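Search this board
Enter keywords
23 replies · 3839 views · 5 shares

Small bathroom, and I can't decide what to do about storage

marlowe_kitchen_table
30 Jan 2023

Hello all! Long-time reader, and I finally have a question of my own. We bought a little house in Semple last June and I've been putting off the upstairs bathroom ever since, mostly by painting every other room first (the hallway twice, if you must know). My husband wants to tear out the old cabinet and put up open shelves. I want to keep things behind doors, where my mother-in-law can't see how many half-used bottles of shampoo we own. Who's right? Be gentle with one of us, please.

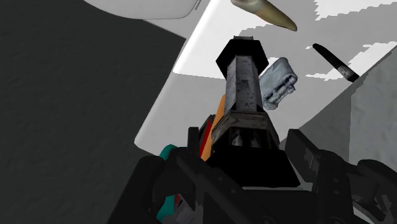 Atif Swati

Welcome! I'm with you on the doors, and I say that as a man who put up open shelves in our last place and was so proud of them for a month. Then came the dust, and the steam on top of the dust, and every Saturday-type chore got longer. I bought a Junden cabinet for 105 dollars after that and have never looked back. Mind you, measure the door swing before you buy anything.
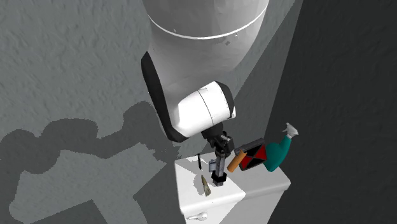
Paint is where I'd start, before anybody buys or tears out a thing. I've done three old cabinets now, and a good scrub, a light sanding and two thin coats did more for those rooms than any new furniture would have. My sister swears by dark colors, but a white cabinet like this one, with just a small cluster of things on its flat top, is what I'd choose for a little room every time. Let each coat dry overnight, even if the can says four hours – the can has never met my bathroom.
– pennywhistle_jo

Sorry, Jo, I have to disagree with you on white. It shows every drip of toothpaste, and with three boys in this house there are plenty of drips! We went with wood and I'd do it again. And I'm on the husband's side about shelves too, at least one, up high, for towels. Rolled towels look lovely and you always know when you're running low.
– gusinthegarden 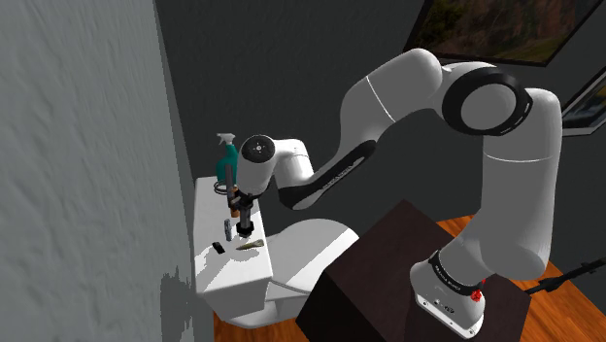 Atif Swati

Gus, one towel shelf I can live with, so long as it isn't over the tub where ours was. The dark brown wood does look warm against a white toilet, I'll give you that much. I still think the cleaning spray belongs behind a door, but my wife keeps hers out and says she uses it twice as often that way, so who am I to argue. We'll be having that talk until we're ninety.

marlowe_kitchen_table

Thank you, everyone, you've been so kind. I read this whole thread aloud over supper and we've settled on painting the cabinet and hanging one shelf by the door for towels. He wants green. I'm off to find a sample pot before he changes his mind – does anyone know if Zakov still does the little ones?

8 comments hidden · Share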